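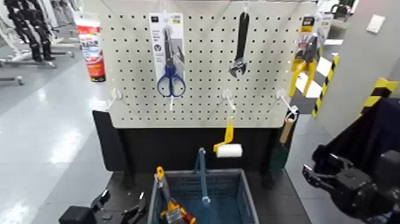

Planning the Equipment Budget for Shelf and Pegboard Handling
Speaker notes, Liruvholm planning session, February

Slide 1. Purpose

Good morning. The session concerns the equipment request for the Trivura project and what should be settled before the purchase order is released. I will speak for most of the hour and leave the remainder for questions from the Bragança and Fokow sites.

Please keep the written request open beside the slides. Page references are to that version.

Slide 2. What the work consists of

The task is a plain one: taking hand tools and small decorating items from a pegboard and placing them in a shopping basket, and returning them to the hooks. The range includes scissors, an adjustable wrench, pliers, a paint roller and a paintbrush. Some are sold on a card and some hang by the handle.

Pause here. Several members have asked why the request covers more than two arms and their grippers. The fixtures take up a larger share than the first draft allowed.

Slide 3. Fixtures and consumables

Boards, hooks, baskets and stock should be budgeted as one line. The draft allows 40 hooks for each site and a stock of 194 items to be divided among the three sites. Packaging wears out sooner than the tools do, and replacement cards are charged to the same line.

Hooks are to be ordered to a single pattern. Mixed hooks were accepted last year at Fokow and the setup time rose accordingly. A base plate and a metal rod are what the drawing calls for. Any rod that leaves the board at a different angle from the drawing should be recorded at inspection, with the position noted.

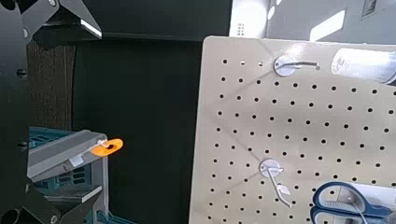 Slide 4. Wrist cameras and mounts

The request lists one camera for each wrist and one at the head. Wrist cameras are exposed to knocks against boards and crates, and one spare for each site is included. Mounting brackets and cables are listed separately on page four.

Members should note that part of the wrist view is taken up by the gripper. Suppliers have been asked to quote for mounts that can be adjusted by hand.

Slide 5. Figures

Read the figures slowly.

Fixtures and stock: 3000 dollars per site.
Spare cables and brackets: 1000 dollars per site.
Arms, grippers and cameras: see the sealed quotations, which will be opened after the session.

Shipping to Bragança is not included in these amounts.

Slide 6. Decisions requested

Approval of the single hook pattern.
Approval of the shared stock list.
Agreement that each site will reserve floor space before delivery, including clear access to both sides of the board.

Questions on maintenance contracts should be held for the afternoon session at 2:30, when the draft terms will be handed out.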